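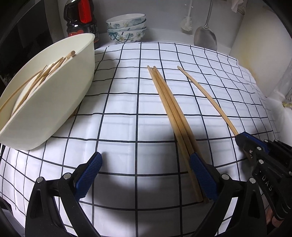 *Hand-held grippers with mesh-faced blue pads, on the chopstick task.*

# Hand-held gripper pair, blue pads

**Stock no. 419** | Sold as a pair | Pads included | Tablecloth not included

We carry this pair because customers kept asking for it. We were not in a hurry. Most hand-held grippers we've been sent do fine on foam blocks and then fall apart, sometimes literally, on anything thin. So before listing it we gave the tools to Rajkumari Shukla and Barrett Escobedo and told them to pick up chopsticks off a checked cloth until they were sick of it.

## What the maker says

The leaflet promises "natural handling of everyday objects" and a pad that "grips anything." We don't repeat that second one in our own copy. Barrett has a list of things it won't grip, and a wet soup spoon is on it.

## What we found

**Pads.** Good, better than we expected. The textured face holds a bamboo chopstick by its square end without much squeezing. The round tip is another matter. Rajkumari dropped plenty of them, and a stick that is pinched off-center likes to swing.

**Fingers.** Black plates with cutouts, put together with silver screws you can get at from outside. They open wide. That sounds like a plus until you try to take one stick out of a bundle, when you have to close most of the way first and come straight down. Come in at an angle and you push the whole bundle along the cloth.

**Two-handed work.** The fingers are bulky for what they do. With both tools over the same small patch of table they bump, and you learn to keep one back while the other goes in. 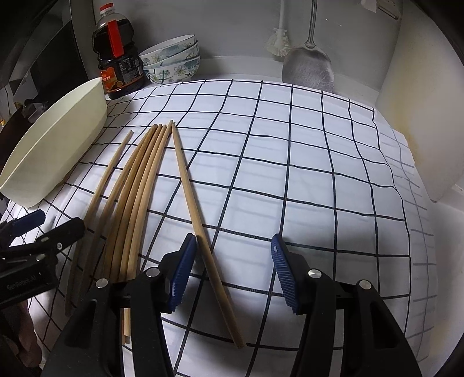
Separating single sticks was the part we argued over most. Rajkumari thinks it's a matter of practice and that her Wednesday runs prove it. Barrett thinks she simply got used to the cloth, and he wants the whole thing repeated on bare steel before anyone calls the tool precise. We side with Barrett for now, so you won't see the word "precise" on this page.

**Wrist load.** Fine for the first half hour. After that both testers wanted a break, and Barrett wanted a different job.

## Against the Isier

The Isier pair (stock no. 288) has flat rubber pads and a narrower opening. It is quicker on single thin items and worse on anything rounded, and bowls slid out of it more than we'd like. If your tasks are mostly cutlery and sticks, try the Isier first. For mixed kitchen objects, this one.

## Before you order

- Spare pads are stock no. 356. Get a set. We don't believe the leaflet's wear claims and haven't had the tools long enough to disprove them.
- Check the finger screws when you unpack.
- The Gumau wrist strap fits, with some persuasion.
- Returns within 33 days, pads unmarked.

Trial loans go through Zinash Negussie. Tell her which objects you plan to handle and she'll say if she thinks you're wasting your money.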